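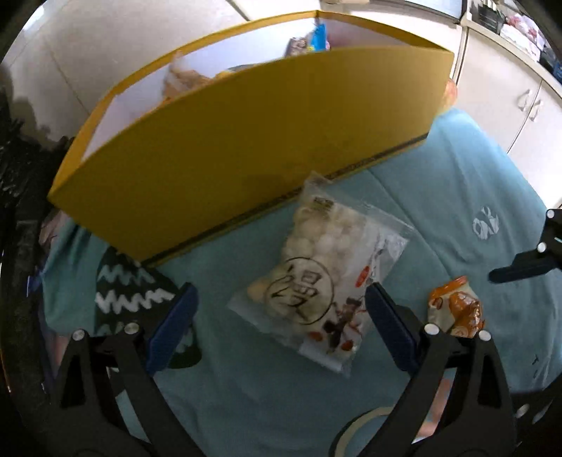 Ticket: Blue pads vs. the old black ones, bag keeps slipping on the hand-held

Opened by: Darnell Ruiz-Ortega
Assigned to: Genji Higuchi
Last updated: 08/03/2020

Hi Genji, me again! I've been swapping pads back and forth on the Gimmont hand-held all weekend and I'm stuck, so I'm dumping everything in here.

The test piece is the clear bag of little white balls with the big black circle and character on it. It's my favorite problem object because the filling moves around as soon as you squeeze. With the old black pads I got it up off the blue cover most of the time. With the blue pads (the ones Fukton sent) the right side grabs fine and then the left one slides up the plastic, and the whole thing turns and drops. Same bag, same spot in front of the yellow divider.

What I've tried:

- Wiped both pads with alcohol. Better for a few grabs, then right back to sliding.
- Checked the bolts on both arms. One on the right was a hair loose, so I snugged it up. No change that I could see.
- Grabbed low on the bag instead of near the top. This helped a lot!! But then the top flops over and I can't set it down neatly.
- Swapped the pads left to right. The slipping stayed on the left, so I don't think it's a bad pad.
- Slowed the close way down (2 seconds from full open). Didn't drop as much, but it's painful to work with.

I also ran the Grindeck arm on the same bag, 20 tries with its stock jaw, and it dropped fewer than I did by hand, which hurts my pride a little. It does squash the bag more, though, and I wouldn't want it anywhere near something crumbly.

Genji, Sunday evening: Sounds like the left arm isn't closing square. Put a strip of paper between the pads, close it, and pull from the top and then the bottom. If it comes out easier at the top, shim the left pad.

Darnell: Pulled right out at the top, held at the bottom! Going to cut a shim from the Ishida sheet and rerun the bag first. Leaving this open until then.

Status: Waiting on requester

We use cookies to keep you signed in and remember your ticket filters. Accept | Manage settings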